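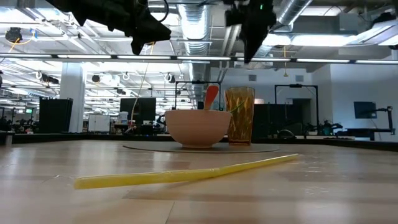

3. Setting up the cell and keeping it honest

I'll describe our cell the way I'd describe it to someone taking it over from me, because most of what I know about it came from taking it over from somebody else. Drevora is a two-arm tabletop cell. The arms hang on the two side rails of a black frame that sits over a wooden table, and the job is table setting: bowl on the mat, utensils and a glass where they belong. Easy for a person! For a pair of parallel-jaw grippers it's a nice hard test of whether the whole rig is still lined up.

3.1 Home pose and the overhead view

Every session starts with both arms lifted well clear of the wood. We used to park them low, and the table camera lost half its view of the mat behind a pair of elbows. Now the home pose is saved in one file, shared by both arms, and I check it by eye before loading anything (I still don't trust the file completely). The grippers should sit high enough that the tallest thing on the table has clear air over it.

Then I check the low camera. It looks almost flat across the table, so a tiny slip in its bracket shows up as a big change in where the far edge lands. I keep a saved picture from the Flustham setup day and flip between that and the live view until the table edges agree.
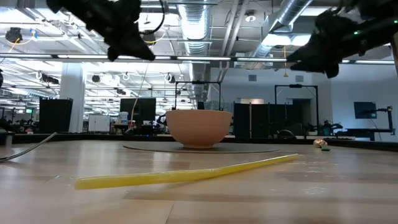
The mat gets set next, and I'm fussy about it. It's the only thing on the table with a fixed home, and every target position in our task file is measured from its center. If the mat creeps during a long run, the arms keep placing things neatly in the wrong spot and the logs look perfect. We lost most of a week in April to exactly that. I now re-center it against two pencil ticks on the wood whenever I change the item set.

Wiping the table is part of the same step. Crumbs and bits of packaging are bad news for the wrist cameras, which will happily lock on to a scrap when it has more contrast than the thing we want picked up.

3.2 Cables, bolts and bases

Cable drag gave us more trouble than the motors ever did. Each arm carries its own bundle, and if the slack near the wrist is too short the last joint feels a tug at full reach. You don't see it, you just get a grasp that lands a hair off on one side of the table and fine on the other. I move each arm slowly by hand through its whole range with the power off and watch the loops the whole way. Anything that snags gets re-tied with more slack.

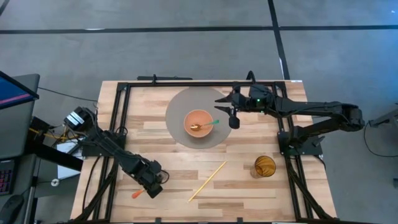
The base plates are checked against the rails with a plain hex key. I go over the bolts after every 1,010 pick cycles, a number we picked after the right base worked itself loose at 1,148 cycles during our first long run. The left one made it to 2,279 before I felt any play, and I have no good explanation for the difference. My guess is that the right arm does more of the long reaches, but we haven't tested that.

After the bolts I run the Kárason routine, our own short script that brings both grippers to the same point above the table, one after the other. If they disagree, I redo the base offsets before doing anything else. I know it's tempting to fix it in the task file (I've done it), but then the next person inherits a fudge they can't find.

3.3 Fingers and wrist cameras

The fingers wear at the tips. Smooth items are what show it first, since a worn tip will still hold a rough edge and let a slick handle rotate. We swap both fingers of a gripper together every 2,000 cycles and write the swap in the cell log.

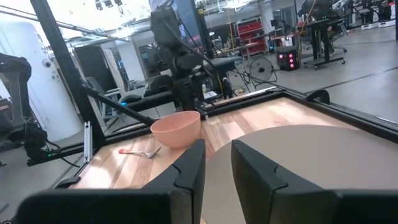
A new pair also means a new look at the wrist camera, as the fingertips are our reference for where the grasp closes. I open the jaws all the way, mark both tips in the live view, close them, and mark the meeting point. The whole thing takes a few minutes per arm. If the meeting point has moved since the last swap, I reseat the fingers once and try again before touching the calibration. Usually reseating does it.

The log, the home pose file and the Kárason script are all kept in the Drornach project folder, and the settings used for the runs in Section 4 are the ones saved there on 24/06/2026.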